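Keeping a table in one piece: notes from Plerby Furniture Repair

Most of the tables brought into the workshop at Plerby over the spring had the same two complaints: white rings on the top, and a finish that had gone dull in the place where people sit. Both can be put right at home in most cases. Hermenegildo Lozano went over the method at the last open evening, and several people who couldn't come have asked for it in writing.

First find out what is on the wood. Choose a spot underneath or on the inside of a leg and put a drop of methylated spirit on it with a cotton bud. Wait a minute and touch it. If it has gone sticky, the finish is shellac, and anything with alcohol in it will damage it. If nothing happens, put a drop of water on the top itself, somewhere out of the way. Water that sits up in a bead means varnish, lacquer or a good coat of wax. Water that sinks in and leaves a dark patch means oil that has worn out, or bare wood.

White rings are moisture held in the finish. They look worse than they are. Lay a clean cotton cloth over the ring, set an iron to its lowest heat with no steam, and press for a few seconds at a time, lifting the cloth to look. Old rings may need several goes. On shellac leave the iron in the cupboard and rub the ring gently with a little furniture wax on a soft cloth, going with the grain.

Black rings are another matter. Water has gone through to the wood and stained it, usually in oak, and the finish will have to come off before the stain can be treated. Oxalic acid will do it, but it needs gloves, eye protection and plenty of rinsing. Ask at the workshop before you try this on anything you are fond of.

Worn oil is the easiest job of the lot. Wash the top with warm water and a very small amount of washing-up liquid, wipe it down with a clean damp cloth and leave it overnight. Rub it over lightly with fine abrasive paper, along the grain and never across it. Get all the dust off. Put on a thin coat of oil with a lint-free cloth, leave it for fifteen minutes, then wipe off everything that hasn't gone in. People tend to leave too much on, and the top stays tacky for weeks. Two thin coats a day apart are plenty for a table in daily use.

Cloths used for oil can heat up on their own and catch fire if they are screwed up and put in a bin. Spread them flat outdoors until they are stiff, or soak them in water and put them in a lidded tin. We had a bin start smoking in the yard two years ago and would not like to see it again.

Loose legs come up nearly as often as rings. If the leg is held with a bolt and corner plate, tighten the nut a quarter turn and try the table again before going further. If it is a glued joint, don't run fresh glue in over the old. New glue won't hold on top of it, and the joint will open again by winter. The joint has to be eased apart and the old glue scraped off. Hide glue will soften with warm water, the white kind with warm vinegar if you are patient.

Keep tables away from radiators where you can. A solid top grows and shrinks across its width through the year, and one side kept hot and dry will cup or split. Don't screw a top down tight to its frame either. The slots and wooden buttons under an old table are there to let it move.

Arvid Engebretsen has finished the long refectory table from the Skalance reading room and it goes back this week. It took him six weeks of evenings. The breadboard ends had been glued along their whole length in some earlier repair, and the top had split in two places as a result. He has freed the ends, pegged them in the middle only, and let in strips of matching oak. The bill for timber and hardware was covered by the repair fund, which stood at £2,624 on 3 July 2019.

The next open evening on tables will be in September, and the date will go up on the workshop door. Bring a drawer, a leaf or a photograph of the trouble. Please don't bring the whole table unless you have rung first.
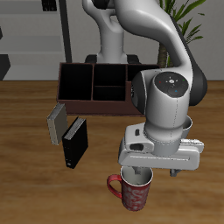 Colour is the other thing people ask about, mostly when a new piece doesn't go with the one they already have. Oil darkens every wood a little and brings out yellow and orange, so test it on the underside and let the patch dry for a full day before judging. Trying to stain one thing to match another often ends with both looking muddy. A clear difference is easier to live with: a dark brown organiser box on a tabletop with a warm orange-brown grain looks settled, and neither needs altering. If you do want to go darker, use a spirit or water stain first, let it dry, and oil over it. Stand back and look by daylight, as lamps make most woods seem redder than they are. Sample boards in the commoner finishes are kept on the shelf by the workshop sink and can be borrowed for a week. Write your name in the book when you take one.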